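Speaker notes: Refill and Return, the first year of the Stirnstead bottle scheme
Session 3, main hall. Speaking time 18 minutes, questions to follow.

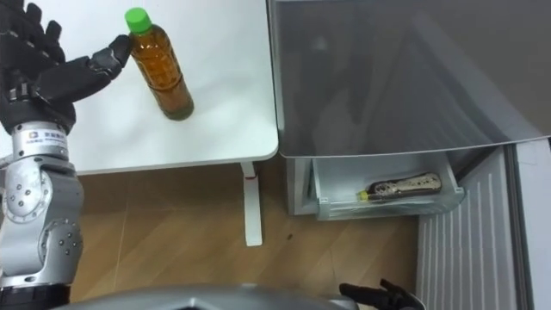

Good morning, and thank you to Stirnstead Borough for the invitation. I am speaking today on behalf of the waste and recycling service. My purpose is to set out how the return scheme for drinks bottles was planned, how it has run since it opened, and what the service would ask other councils to consider before they begin one of their own.

(Pause. Check that the microphone reaches the back rows.)

1. Background

Before the scheme, residents had two choices for an empty plastic bottle: the kerbside box or the litter bin. The kerbside service worked well for houses with a front garden. It worked less well for flats above shops, for the student streets behind the station, and for anyone who finished a drink while out. Bottles from the town centre went almost entirely to general waste.

The council agreed to a trial with a small deposit, paid at the till and given back on return. Shops joined by choice. The trial was limited to the town centre and the Sonden estate, which has its own parade of shops and a high share of flats.

(Next slide: map of return points. Allow time for people to find the estate, at the top right.)

2. How it works for the resident

The resident pays the deposit with the drink. The empty bottle may be taken to any return point, whether or not it was bought there. The bottle should be empty, with the label on and the cap in place. Crushed bottles were refused at first. This caused more complaints than any other rule, and it was changed in the spring, when staff were given permission to accept a crushed bottle if the mark on the label could still be read.

The deposit is returned in cash or as a voucher. Residents may also give it to the school fund. Please note that the fund was added at the request of parents and is run separately from the council.

3. How it works for the shop

Participating shops receive a handling payment for each bottle. Collection is carried out by Nyberg under a contract with the council. Storage has been the main concern for smaller shops. A newsagent does not have a back room of any size, and a full sack of bottles takes up the space of a delivery. Nyberg now calls twice a week on the smallest premises and once a week elsewhere. Shops may ask for an extra call before noon for collection the next morning.

Accounts are kept on a system supplied by Litix. Shopkeepers asked for a paper slip as well, and this has been kept.

(If short of time, move straight to section 4.)

4. Results

In the first full month, 3014 bottles came back. I would ask colleagues to treat that number with care. Residents had saved bottles at home in the weeks before opening, and the second month was lower. Returns rose again over the summer and fell in December, when fewer cold drinks were sold.

The single busiest return point took 900 bottles in one month. It stands beside the bus stops, and the service had at first planned to place it inside the library. The move was made late, after the library asked for the space back.

Litter counts in the two parks were taken by the same staff on the same routes before and after opening. Fewer bottles were recorded in both. Cans were unchanged, as they are outside the scheme.

(Next slide: park counts. Do not read out the table.)

5. Points for other councils

Speak to the smallest shops first. Their difficulties with space and staff time should shape the collection rounds.

Print the rules on one side of one sheet. Our first leaflet ran to four pages, and we still have a cupboard of them.

Agree in writing who cleans the return points. For several weeks at Stirnstead this was nobody's duty, and in warm weather the smell of old juice was noticed.

Set the handling payment for a fixed period. Shopkeepers told us that they could accept a modest rate if they knew how long it would last.

6. Next steps

A report will go to the full council on whether cans should be added. The Sonden return point will be moved closer to the parade once the paving work is finished. Printed copies of the leaflet, in its shorter form, are on the table by the door; 100 have been brought.

(Take questions. Queries on contract prices should be sent to the service in writing.)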